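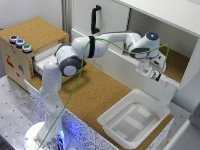

White arm and open shelf cabinet.

Mulldale Reservoir Wall Repair
Minutes of the April technical meeting

Chair: Sigrún Brynjólfsdóttir
Represented: Mulldale Water (owner), Fogh (masonry contractor), Viria (materials testing), Nastemell (access and scaffolding)
Meeting opened at 9:05 a.m.

1. Minutes of the March meeting

Accepted with one correction. Under item 4, "bay 11" should read "bay 12". The drawing reference in the same item is correct as issued.

2. Progress on repointing

Fogh reported 2,208 linear feet of joint repointed on the upstream face, out of 3,063 feet in the contract. Bays 1 to 9 are finished apart from the coping joints, which stay open until the handrail sockets have been reset. Bay 10 is raked out and flushed. Bays 11 and 12 have not been started.

The depth of raking was discussed again. The specification calls for twice the joint width or sound mortar, whichever is deeper. In bay 10 the old cement pointing came away in long strips and left hollow joints behind it, in places deeper than the probe. Fogh has been packing these in two lifts, the first left overnight and scratched before the second. Viria has no objection provided the first lift is kept damp. The chair asked for hollow joints to be marked on the elevation sheets, with the depth written beside each mark, as they bear on the final quantity.

Action: Fogh to issue marked elevation sheets for bays 7 to 10.

3. Mortar mix

The hydraulic lime is still from the original supplier. The sand is not. The pit changed its washing arrangement in February and the new deliveries are finer, with less material held on the upper sieves. Fogh noticed it first as stickiness on the hawk. Viria ran a grading on two bags and found both inside the specified envelope, but close to the fine side.

Three options were considered:
– keep the present sand and reduce the mixing water slightly
– blend in a coarser sand from the second pit
– return to the former pit product, unwashed, and wash it on site

The third was dropped at once for lack of a settling area. The first is simplest, but relies on the mixer operator. The meeting preferred the blend, subject to color. A trial panel with blended sand is to be built on the back of the valve house, where it can be seen dry and wet. If the color is too far from bays 1 to 9, the matter comes back to this meeting before any more sand is ordered.

Action: Fogh to build the trial panel. Viria to grade the blend.

4. Curing and weather

Night temperatures were below the limit on several dates since the last meeting. Burlap was hung in two layers with an air gap and left in place over the weekends. One length came loose in bay 8 and the joints behind it dusted under a fingernail on the Monday. Fogh has raked out and redone these at its own cost. The chair asked that ties be checked at the end of each shift and the check entered on the daily sheet, along with the reading from the low-level thermometer. The one on the parapet reads warmer than the toe of the wall and should not be used for this purpose.
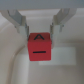
5. Scaffold and access

Nastemell will strike the scaffold at bays 1 to 4 once the coping joints are released. The boards will go to bays 11 and 12, so those two bays cannot be started until the move is done. Fogh asked whether a part lift could be put up at bay 11 in the meantime from stock. Nastemell has the standards and ledgers but is short of boards.

The base plates at bay 6 have settled on the downstream side. Sole boards have been doubled and the level is being read at each weekly inspection. No further movement was recorded at the last two readings. The scaffold tag at the east ladder was out of date at the time of the walk-round and has been replaced.

Delivery vehicles are again using the crest road. The limit on the crest remains as signed. Deliveries are to be transferred at the lower gate.

Action: Nastemell to confirm the date for the scaffold move in writing.

6. Mortar cube tests
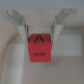 Mortar cubes are still being made at the mixer, in sets of 6, from the first batch after the morning break. Eighteen cubes were due for crushing in this period and results were given for all of them. One set from bay 9 was lower than the others. Viria found rounded arrises and a small loss at the corners on four cubes of that set and considers the damage to have happened at stripping or in transit. The molds are sound. The method statement says only that cubes shall be "handled with care", and the meeting agreed this needs better wording. Cubes are to be lifted by two opposite side faces, with the top and bottom left clear. They are to be set down flat, and never picked up by the corners or slid along the bench. Load is to be applied across the molded faces as before, and the face used is to be recorded.

The transit box was also raised. The dividers are too slack, and cubes knock against each other on the track. Fogh will line each compartment with felt. Viria asked that the bay number be written on the cube as well as on the lid, since lids have been swapped twice.

Action: Viria to circulate revised wording for cube handling. Fogh to line the transit box.

7. Seepage readings

Mulldale Water tabled the V-notch readings for the toe drain. Flow follows reservoir level as in earlier years and no step change was seen over the repointing period. The float in the second chamber sticks at low flow. It is to be cleaned, and the readings affected will be left in the record and flagged.

8. Quantities

The contract length stands at 3,063 feet. Deep packing is measured separately, by bay, against the elevation sheets. Fogh's claim for bays 7 and 8 is held until the sheets are in.

9. Other business

The valve house key is to be signed out at the gate.

The next meeting will start with a walk of bay 10 before the burlap is rehung.

Meeting closed at 10:50 a.m.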